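Kitchen bench notebook, Trarnano project
June, second week

Started 08.40. Two arms, head camera, both grippers on the standard soft tips. Task block for this week is refrigerators: open the door, find a named item, take it out, put it back, close the door. Today was meant to be collection from the start but most of the morning went on the rules, so I'm writing those down properly while I still remember why we settled on each one. The copy on the shared drive is still the March version and it is wrong in at least two places, see further down.

Where we are with the fridge rules

The March version was written for the mock kitchen, where the shelves held clean empty packets and the door had nothing in it. It says "arms may enter the compartment once the door is open". In a fridge that people stock and use, that is far too loose. An open door moves. If the elbow touches it on the way in, the door swings and the bottles in the bins swing with it, and the operator is looking at the shelf and not at the door.

So the new wording is:

Door opened to its resting position and left alone. Operator takes both grippers off the door and waits for a count of 3 before entering the compartment. If the door drifts in that time, stop and open it again. If it drifts twice, the session moves to another fridge and the drift goes in the log.

One arm in the compartment at a time. The other stays below the lowest door bin, outside the line of the opening. We argued about this, since two-armed picks are part of what Vuden want from the set. Agreed that two-armed picks are allowed only for items on the bottom level and only when the door bins on that side have been cleared first.

No reaching across the door. If the item is in a door bin, the base moves so that the arm comes at it from the front. Coming in sideways over the top of the bottles was the cause of both spills last month.

Speed

The arm speed cap inside the compartment is now 200 mm/s at the tool. Outside it stays at 800. The switch is done by the operator with the foot pedal, and I don't like that. It should be done by position. Dafis controller can take a box zone and I have asked for it to be set up, but the zone has to be redrawn for each fridge and each time the base is moved, so for now it is the pedal plus the observer calling it out. Observer says "slow" before the arm goes in, operator repeats "slow" and presses. If the observer doesn't hear it repeated, observer stops the arm.

Tried this for the first block after the tea break. It feels silly for ten minutes and after that you stop noticing. Caught one missed pedal.

Force

Grip force limits by class of item, taken from the bench tests:

Glass jars and bottles: low setting, close until contact and then one step up. Lift straight up a small amount, pause, check the jar is not turning in the tips, then bring it out.

Soft bags and packets: low setting. These look easy and they are where we lose most time. The bag follows the gripper and whatever is resting against the bag comes too. Rule is to watch the neighbours during the lift, and put the bag down again if anything beside it shifts.

Boxes and tubs: medium, unless the lid is the only thing that can be gripped, in which case don't. Lids come off. A tub that can't be held by its body gets logged as "not reachable" and left where it is.

Anything wet on the outside: leave, wipe by hand with the arms parked, then start again. A film of condensation is enough to make the tips slip on glass.

Operators want one setting for everything because changing it breaks the flow. I understand that but the answer is no for now. If Cikel get the new tips to us with the contact sensing working we can look at it again.

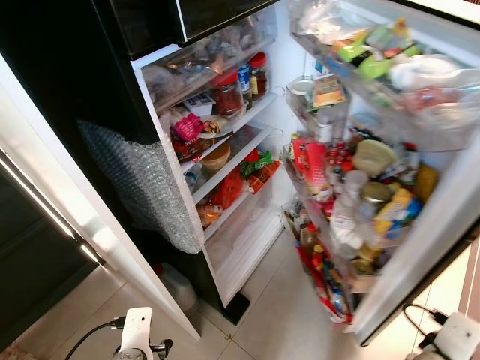
The next question was how full a fridge can be before we refuse it. The March rules say nothing. Some of us wanted a limit on how many things can be in a door bin. I was against this. A limit like that means someone has to count before each session, and the number tells you little, as three tall bottles in a shallow bin are worse than a dozen small jars in a deep one. What we need to know is whether the thing being picked can come out without touching what is next to it, and that has to be judged item by item.

What we agreed:

Before the arms are powered, observer and operator look through the fridge together with the door open and choose the targets for the block. Each target must have clear space for the tips on two opposite sides, or be soft enough that the tips can make the space without pushing a hard item. If neither is true it isn't a target today.

Nothing gets tidied to make a target easier. That was the other mistake in March. We were straightening shelves without thinking, and the set ended up full of shelves that nobody's kitchen has. If something is unsafe it is taken out by hand altogether and put on the worktop, and the log says so. If it is only awkward it stays as it is.

Tall bottles in the lowest bin are watched by the observer and not the operator. The operator can't see them properly from the head camera once the arm is inside.

Floor

Walk the floor before the base moves. Anything standing on it near the wheels or the swing of the door is either moved by hand and noted, or the base is kept on the other side. Cables count. The arm cables hang lower than you think when the shoulders drop for the bottom shelf, and the loop can catch a door bin. Check the loop at the lowest reach you plan to use, with power on and speed at the low cap, before the block starts. I have added this to the start sheet as its own line, as it was being ticked under "cables" along with the mains lead.

Tiles: clean and dry before the base is driven. The stop distance on a wet tile was noticeably longer when we tried it in the workshop. I still need to write that test up. No figure in the rules until I have.

Door open time

This one is about the food and not the robot. Door open for one pick, then closed, was the old rule and it is hopeless, as it means the whole session is door opening. No limit at all is also wrong in a kitchen where somebody is going to eat what is in there. Settled on closing the door between blocks and leaving it closed for the length of the break. Anything that has been dropped, squeezed or opened goes to the person whose kitchen it is, to keep or throw away as they like, and we replace it. We don't put it back and say nothing.

Tips wiped down with the food-safe wipes before the first block and after any leak. Not the solvent wipes. There were solvent wipes in the kit box again this morning. I have taken them out and put them on the workshop shelf with tape round the packet.

Stops

Stop button is with the observer, in the hand, not on the counter. Observer stands on the hinge side and a full arm's length back. Operator has the second stop on the console. Either can press it for any reason and the other does not ask why until the arms are parked. After a stop, the item in the gripper is taken out by hand only when the drives are off. The gripper holds when the drives go off, so there is time.

We did a dry run of this at 11.15. First go, I reached for the item before the drives were off. So I have put it in capitals on the start sheet.

Afternoon

41 episodes kept. A handful thrown out, all but one for the pedal being late, which makes the case for the box zone better than I did this morning. The other was the head camera dropping out for a moment and coming back. Restarted it and it has been fine.

Put-backs are slower than picks, as expected. Operators aim for the exact spot the item came from and waste time on it. Rule now says same shelf or same bin, upright if it was upright, and clear of the edge. Exact position doesn't matter to us or to Vuden.

One thing I am not happy with. On the upper shelf the forearm passes close to the underside of the top door when the reach is long. There was no contact today but the margin looked small from where I was standing. For tomorrow, no targets at the back of the top shelf until I have measured it with the arm at full reach.

Still to do

Replace the March rules on the shared drive and delete the old copy, so that it doesn't get printed again.
Box zone on the Dafis controller, chase.
Write up the wet tile test.
Measure forearm clearance at the top shelf.
Ask Cikel for a date on the sensing tips.
New start sheet: cable loop line, drives off line, wipes.
Second foot pedal as a spare, the spring on this one is getting soft.

Arms parked and powered down 16.50. Batteries on charge, left one first.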